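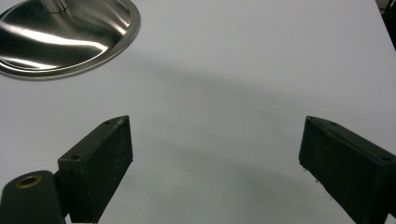 Suporte de utensílios de cozinha

O suporte de utensílios de cozinha é um objeto doméstico que serve para guardar, pendurados ou em pé, os instrumentos de uso frequente na preparação dos alimentos: conchas, escumadeiras, espátulas, batedores e colheres de servir. Existe em modelos de parede, de teto e de bancada. O modelo de bancada com haste central e ganchos é chamado em algumas lojas de «árvore de utensílios» ou «carrossel», este segundo nome reservado em princípio aos exemplares em que a parte superior gira.

Índice
Denominação
História
Construção
Materiais
Modelos giratórios
Uso e disposição
Limpeza e conservação
Ver também
Notas

Denominação

Em português não há um termo único para este objeto. Em Portugal encontra-se «porta-utensílios», «suporte para utensílios» e, em catálogos mais antigos, «escorredor de talheres grandes», expressão pouco exata, pois designa também o recipiente perfurado que se coloca junto do lava-louça. No Brasil é comum «porta-utensílios» e também «suporte giratório». O investigador Nizar Kassab, no seu glossário de objetos de cozinha, propõe distinguir o «suporte», que sustém a peça por um ponto, do «pote», que a contém.[1] A distinção é útil, embora o comércio não a siga.

História

O hábito de pendurar utensílios é muito anterior ao suporte de bancada. Nas cozinhas com lareira as peças de ferro e de cobre ficavam em barras fixas à parede ou à viga da chaminé, ao alcance de quem cozinhava. O cabo terminava num olhal ou num gancho, e essa forma conservou-se nos utensílios modernos, mesmo naqueles que se guardam em gaveta.

Com a cozinha de armários contínuos, a parede livre diminuiu. A barra passou para o espaço estreito entre a bancada e os armários superiores, e nas casas arrendadas, onde furar o azulejo era muitas vezes proibido, procurou-se uma solução que não precisasse de parafusos. O suporte de pé responde a esta necessidade. Elie Daher e Joelle Fakhoury estudaram o inventário de uma antiga loja de Daltedstead e encontraram 51 peças de bancada, das quais 14 tinham haste central; as restantes eram potes de cerâmica ou de esmalte.[2] 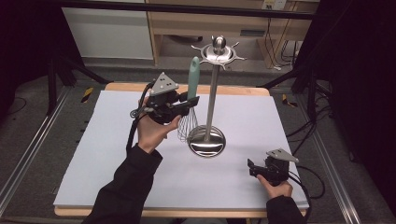 p. 3

Construção

O modelo de haste compõe-se de três partes: base, haste e coroa de ganchos. A base é larga em relação à coroa, para que o conjunto não tombe quando se retira uma peça de um só lado. Pode ser plana ou ligeiramente côncava. A base côncava retém as gotas que caem dos utensílios pendurados depois da lavagem, mas obriga a uma limpeza mais frequente.

A haste é um tubo ou um varão, enroscado na base. O seu comprimento determina que utensílios podem ser pendurados: se a haste for curta, a concha ou o batedor de varas toca no fundo e fica inclinado. A coroa leva os ganchos dispostos em raio, e por cima dela é habitual um remate arredondado, pelo qual se segura o suporte quando é preciso mudá-lo de lugar.

Os ganchos podem ser abertos ou fechados em ilhó. Os abertos aceitam quase todos os cabos. Os fechados exigem que o utensílio tenha o seu próprio gancho, e por este motivo são vendidos quase sempre em conjunto com as peças, como no serviço Tastico, em que os cabos e o suporte não se combinam com os de outra série.[3]

Materiais

O aço inoxidável é o material mais corrente, com acabamento polido ou escovado. O acabamento polido mostra mais as marcas dos dedos; o escovado disfarça os riscos finos, desde que a limpeza se faça no sentido do grão. Existem também suportes de ferro cromado, de bambu, de madeira torneada e de plástico. No ferro cromado a ferrugem começa em geral na rosca, onde a camada é mais fina e a água demora a secar.

Modelos giratórios

Nos modelos giratórios a coroa roda sobre a haste, ou roda o conjunto inteiro sobre um rolamento escondido na base. O primeiro sistema é mais simples e mais silencioso. O segundo suporta melhor o peso, porém acumula farinha e gordura no rolamento. Majdi Hattar descreve uma variante com 2 coroas sobrepostas, fabricada pela oficina Trình, que teve pouca difusão por ser demasiado alta para caber debaixo dos armários.[4]

Uso e disposição

Convém distribuir as peças pesadas em lados opostos. O suporte coloca-se perto do fogão, mas fora do alcance da chama e dos salpicos de óleo. As facas não devem ser penduradas nele.

Limpeza e conservação

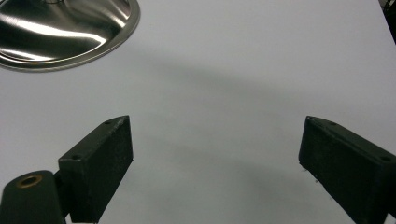 Aço inoxidável polido sobre superfície branca.

Lava-se com água morna, detergente suave e pano macio, e seca-se logo depois, para evitar manchas de calcário. Nas zonas de água dura pode usar-se vinagre diluído, com enxaguamento abundante. Não se recomenda a palha de aço. A rosca da haste deve ser apertada de tempos a tempos, porque se solta com o uso.

Ver também
Batedor de varas
Concha (utensílio)
Escorredor de louça

Notas
1. Kassab, Nizar. Glossário dos objetos de cozinha. Dillbridge, verbete «suporte».
2. Daher, Elie; Fakhoury, Joelle. O inventário de Daltedstead. Dillbridge.
3. Moffat, Gavin. «Séries e conjuntos de utensílios». Consultado na quinta-feira, 13 de abril de 2023.
4. Hattar, Majdi. Peças giratórias na cozinha doméstica, cap. 3.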